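Why do bananas go brown?

I love a spotty banana, but my brother Pejman won't touch one! So I went and read up on it. Bananas make a gas called ethylene, and it tells the fruit to ripen. The hard starch inside turns into sugar, so it gets sweeter and softer. The green fades from the skin, then yellow takes over, and later come the brown freckles (my favourite bit).
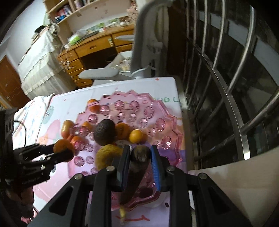
Can you slow it down?
Keep your bananas away from apples, which give off the same gas.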